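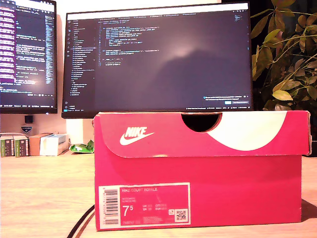
Shoeboxes are welcome at the desk, with or without the lid.

Bring us your paper: the household records drive

The household records drive is back for a second year. From now through the end of June, anyone living in Lovholm or the farms along the Mutine road can bring old family papers to the history room and have them copied. You keep the originals and get a set of copies on a memory stick. The history room keeps a second set for people who are looking into the area.

Last year we copied 3,496 pages. Most of that came in during the last two weeks, and the line on the final Saturday went down the stairs. If you can come early in the season, please do.

What we are looking for

The plain things are the most useful to us. People tend to bring the wedding certificate and leave the grocery bills at home, but we have plenty of wedding certificates. We have very little on what it cost to heat a house here in the 1960s, who delivered the milk, or what the rent was on the flats over the old Andus hardware store. Receipts, bank books, rent books, school reports, seed orders, union cards, church bulletins, bus passes, and letters about nothing much are all worth a look.

We would also like to see anything from the Andus store itself. It closed without leaving any records we know of, and so far all we have is one ledger, two calendars, and a stack of paint cards. If your family had an account there, the monthly statements may still be in a drawer somewhere.

Farm papers are wanted too. The Mutine creamery paid its suppliers twice a month and sent a slip each time with the weight and the butterfat. One family brought in nine years of these last summer, tied up with baling twine, and they have been asked for more than anything else in the room. We would like to fill in the years on either side.

We can't take newspapers, since the full run of the local paper is already on film. We also don't copy published books, or anything that belongs to a business that is still open, unless the owner comes along.

Before you come

You don't need to sort anything. Leave things in the order you found them, even if the order makes no sense to you. A bill folded inside a letter may have been put there on purpose, and once they are apart we can't tell.

Please don't tape tears or try to flatten folded sheets with an iron. Rubber bands can come off if they slide off easily. If they have gone hard and stuck to the paper, leave them and we will deal with them at the desk. The same goes for rusty paper clips.

If the papers smell strongly of mold, seal them in a plastic bag and call before you come. We have one room and no fan to the outside, so those are handled separately.

Write your name and phone number on a slip of paper and put it in the box on top. Don't write on the papers themselves, even in pencil.

At the desk

Someone will go through the box with you and make a short list of what is in it. You can say at this point if there is anything you don't want copied or don't want others to read. Medical letters, adoption papers, and tax returns less than 50 years old are left out of the public set unless you ask us to put them in.

A small box takes an hour or two. You can wait, or leave it and pick it up the following week. There is a limit of 190 pages per visit so that everyone gets a turn. If you have more than that, come back as often as you like.

Copying is free. The memory stick is free for the first one and $10 for each one after that, if you want extras for brothers and sisters.

Storing papers at home

We get asked about this a lot. A shoebox is fine for a while, as long as it is kept off the floor and away from outside walls. Attics are too hot and basements are too damp. The shelf in a bedroom closet is the best place in most houses.

For the long run, acid-free boxes are better. The kind we use is the flat Son box, which holds letter-size sheets without folding. We order them by the carton and sell them at the desk for what we pay. Acid-free folders are sold singly.

Photographs should be kept apart from newspaper clippings, which turn brown and stain whatever they touch. If you want to save a clipping, make a photocopy of it and file that with the letters.

Put a list inside the lid. It only has to say whose papers they are, how they are related to you, and what years they cover. A good many of the boxes we saw last year had no name in them anywhere, and the families had to work it out from the addresses on the envelopes.

Hours

The desk is open Wednesday afternoons from one to five and Saturday mornings from nine to noon. The history room is on the second floor of the Lovholm library. There is an elevator behind the children's section. If you have a heavy load, use the side door on the parking lot and ring the bell, and someone will come down with a cart.

We can also make a few home visits for people who can't get out. Leave a message at the library's front desk with your phone number and the best time to call.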